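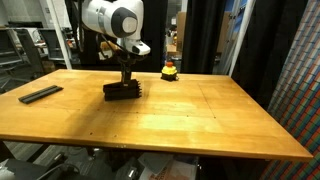
Dunkle Schlitzleisten auf unserem großen Holztisch

Endlich wieder Tischzeit in Urelside! Am 5. Dezember haben wir die große Holzplatte für die Stecksachen freigeräumt, und ich freue mich immer noch wie ein Kind darüber. Wer die schwarzen Schlitzteile bisher nur aus der Kiste kennt: Auf dem warmen Holz sehen sie einfach großartig aus, mit all den Rillen und Zähnen, und man bekommt sofort Lust, etwas zusammenzuschieben.

Ataahua Ashby hat im Mai angefangen, die Teile nach Länge zu sortieren, inzwischen liegen 707 davon in beschrifteten Fächern. Die langen Leisten wohnen jetzt ganz unten, die kurzen Stücke in Griffhöhe (bitte so lassen, das ist herrlich praktisch!). 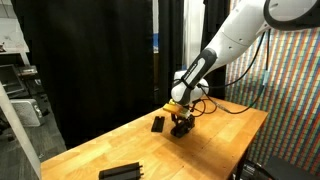

Kurzes und langes Teil auf der hellen Holzplatte

Mein Liebling ist übrigens das kleine flache Stück mit den Schlitzen. Delwyn Waaka schwört auf die langen, darüber dürfen wir gern weiter streiten. Am nächsten Tischabend wollen wir beide Sorten mischen und schauen, wie weit wir kommen. 15 Plätze gibt es, Anmeldung wie immer bei Jolene. Bringt gern eigene Schlitzteile mit, auch einzelne und angeschlagene!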